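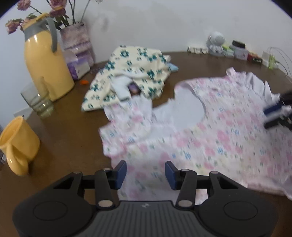
안녕하세요, 브리트마리 린드크비스트(Britt-Marie Lindqvist)입니다. 답장이 늦어서 죄송합니다. 한국어로 쓰는 것이 아직 서툴러서 시간이 걸렸습니다. 표현이 이상한 곳이 있으면 고쳐 주십시오.

외제니 리비에르 님이 쓰셨습니다:
> 안녕하세요. 저희는 손에 들고 쓰는 그리퍼 두 개를 한 쌍으로 사용합니다.
> 옷을 펴고 접는 작업입니다. 2월에 패드를 새것으로 바꾼 다음부터 왼쪽
> 그리퍼가 얇은 천을 자주 놓칩니다. 두꺼운 천은 괜찮습니다.
> 영점은 다시 잡았습니다. 스프링을 Delorme의 강한 것으로 바꾸려고 하는데,
> 그렇게 해 보신 분이 계십니까?
> 그리고 점검은 얼마나 자주 하십니까?
>
> Eugénie Riviere
> Bramaditz 작업실

스프링은 아직 바꾸지 않으시는 것이 좋겠습니다. 저도 작년에 같은 증상을 보고 스프링부터 바꾸었는데, 고쳐지지 않았고 손만 더 아팠습니다. 저의 경우 원인은 패드의 각도였습니다. 패드가 조금 비뚤게 붙으면 끝은 닿지만 안쪽이 뜹니다. 두꺼운 천은 그 틈을 채우기 때문에 잡히고, 얇은 천은 빠집니다. 리비에르 님의 증상과 비슷하다고 생각합니다.

제가 하는 순서를 적습니다. 저희 기계는 Belturero에서 조립한 것이라서 나사의 위치가 다를 수 있습니다.

1. 그리퍼를 작업대에 놓고 전원을 끕니다. 케이블도 뺍니다.
2. 얇은 종이 한 장을 패드 사이에 넣고 천천히 닫습니다. 종이를 끝에서 한 번, 가운데에서 한 번, 안쪽에서 한 번 당겨 봅니다. 한 곳에서만 쉽게 빠지면 각도 문제입니다.
3. 패드 나사를 풀고 (완전히 빼지 마십시오) 그리퍼를 닫은 상태에서 패드가 스스로 자리를 잡게 합니다. 그 상태로 나사를 조금씩 번갈아 조입니다.
4. 종이로 다시 확인합니다. 저는 보통 두 번은 반복해야 맞습니다.
5. 링크의 축을 손가락으로 흔들어 봅니다. 흔들림이 있으면 패드를 아무리 맞추어도 며칠 뒤에 다시 틀어집니다.
6. 마지막에 영점을 잡습니다. 영점을 먼저 잡고 패드를 만지면 처음부터 다시 해야 합니다. 제가 여러 번 한 실수입니다.

패드의 표면도 봐 주십시오. 새 패드에는 미끄러운 막이 남아 있는 경우가 있습니다. 저는 알코올을 천에 조금 묻혀서 닦고, 마른 다음에 씁니다. 아세톤은 쓰지 마십시오. 저희 패드 하나가 그것 때문에 딱딱해졌습니다.

확인용 천에 대해서도 한 말씀 드립니다. 평평한 면 수건으로만 시험하면 문제가 잘 안 보입니다. 저희는 꽃무늬가 있는 옷을 씁니다. 소매가 짧고 주름이 잡혀 있고 목둘레가 넓은 옷입니다. 목둘레의 가장자리와 소매의 주름, 이 두 곳을 잡을 수 있으면 다른 곳은 대부분 됩니다. 두 그리퍼가 동시에 같은 옷을 잡을 때도 꼭 시험하십시오. 한쪽이 당기면 다른 쪽의 약한 점이 바로 나타납니다.

점검 주기에 대한 질문이 있었지요. 저희는 여닫은 횟수를 Culum 프로그램으로 기록하고 있습니다. 1000회마다 종이 시험을 하고, 4000회마다 패드를 새것으로 바꿉니다. 지난번에는 2893회에서 왼쪽 패드의 모서리가 일어나서 일찍 바꾸었습니다. 그러니까 숫자만 믿지 마시고 눈으로도 보십시오. 패드를 바꾼 직후에는 300회에서 나사를 한 번 더 확인합니다. 새 패드는 처음에 조금 눌려서 나사가 느슨해지는 것 같습니다. 이것은 제 추측이고, 제조사에 물어본 것은 아닙니다.

한 가지 여쭙고 싶습니다. 왼쪽과 오른쪽 패드를 같은 날에 바꾸셨습니까? 그리고 왼쪽의 패드를 오른쪽에 옮겨 달면 증상도 같이 옮겨 갑니까? 옮겨 가면 패드의 문제이고, 왼쪽에 그대로 남으면 링크나 축의 문제일 것입니다. 이 시험은 시간이 조금 걸리지만 부품을 주문하기 전에 해 보실 만합니다.

축에 기름을 치는 문제는 저도 잘 모릅니다. 저희는 기름을 치지 않습니다. 천에 묻으면 지우기 어렵습니다. 마른 윤활제를 써 보신 분이 계시면 저에게도 알려 주시면 감사하겠습니다.

결과를 목록에 써 주시기를 부탁드립니다.

브리트마리 린드크비스트 드림

목록 관리자에게 문의 | 이 글의 저작권은 글쓴이에게 있습니다 | 맨 위로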